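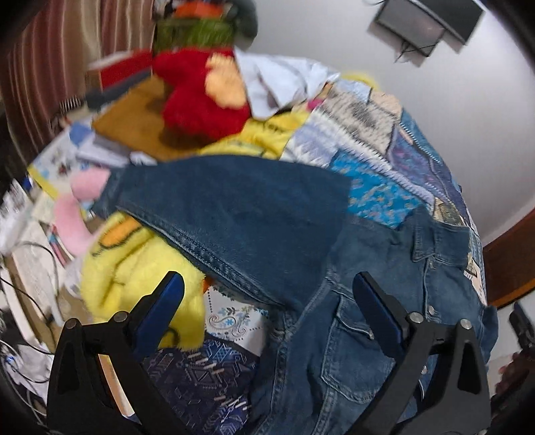 Wuvside, October 15, 2023

Read me first: the Carkeck fabric pile

Hi, I'm Beathag, and I look after this little collection of notes on sorting household fabrics. If you've ever dumped a closet out and then lost your nerve, you're my kind of reader!

The pile in the photo is a good mixed one. There's a denim jacket with snaps down the front, a fuzzy yellow plush fabric with part of what looks like a cartoon face, a red plush toy on a tan cushion, and a blue, white and grey patterned blanket. Papers and booklets have crept in too (they always do).

What's in the folder
notes.txt - my sorting notes, one line per item, 300 lines so far
labels.csv - the words we use for each kind of thing
odd_ones.txt - whatever we couldn't agree on, 142 entries and growing

How I label
Jackets go under "clothing" even when they're buried in bedding. Plush toys get "toy". Plush fabric gets "fabric", unless you can see it's a blanket, and then it's "bedding". Fraser Carnegie wanted a separate label for anything knitted and I gave in, so please use it. Paper goes under "not fabric" - don't skip it, I do want to know it's there.

Still to do
The blanket labels are a mess and I'd like them fixed by November. Wahyudi Entili is checking the first 70 lines, so leave those alone for now. Spelling fixes are welcome anywhere else.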